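Flesmont soup night comes back bigger, and hungrier

23/03/2024

Anyone who walked past the old Wadeo hall on Mill Street last night could smell the onions from the corner! The Flesmont Community Soup Night is back after a long winter break, and 200 people turned up with their own bowls and spoons, plus a good few with their own bread.

The idea is as simple as it was when it started. Home cooks sign up, each makes one soup, and everybody pays what they like at the door. This time there were eight soups on the go, from a smoky split pea to a bright green leek and spinach that ran out before half the line had reached it (yes, I was in that half).

"I thought we'd get the regulars and maybe their kids," said Nahom Gebretsadik, who organized the evening. "Then I looked up and the line was out past the bike racks." 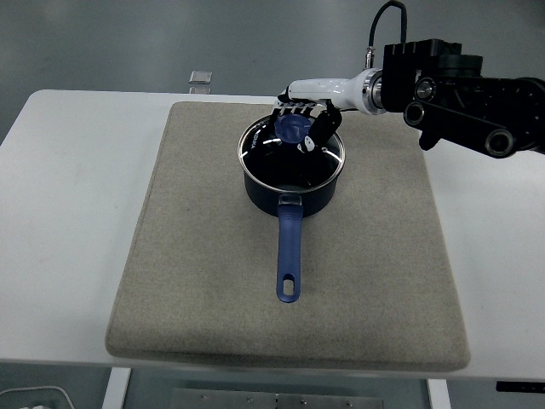 The big favorite was a red lentil soup with berbere and lemon, cooked by Mulugeta Derese, and people were still asking him for the recipe while he stacked chairs. He was happy to share. Toast the spice in the oil before the onions go in, he told them, keep the heat low, put the lid on and leave the thing alone for 37 minutes. He swears by the 37. The lemon goes in at the very end, off the heat.

Money from the door came to $2,855, and all of it goes toward a new stove for the hall kitchen. The old one has been down to two working burners since January, so most of the cooking for this event was done at home and carried over in the backs of cars. Zervas Bakery on the square gave rolls, and the Fliver String Band played two sets, the second one much louder than the first. There was dancing between the tables, which made getting back to your seat with a full bowl quite an adventure.

Plans for the next one are already being scribbled down. Gebretsadik would love to see more first-time cooks, and he says a small batch is just as welcome as a huge one. Plenty of people came just to taste a spoonful of everything, and the smaller soups were often the ones they talked about on the way out. 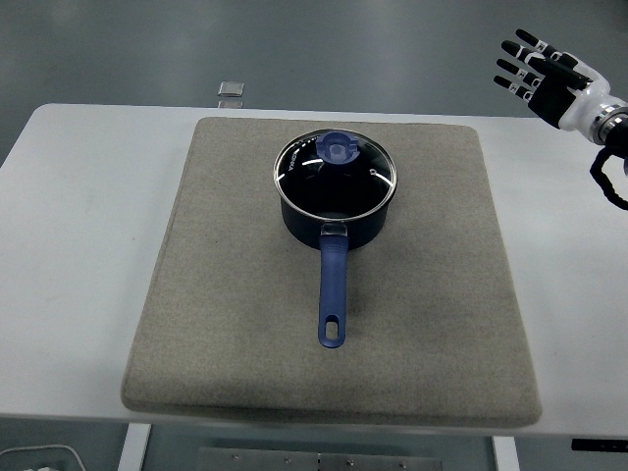
A small saucepan with its glass lid on. Small batches are welcome at the next soup night.

Sign-up sheets for cooks are on the board inside the hall entrance. Write down your soup and whether it has nuts, dairy or meat in it, and bring a ladle if you own a spare.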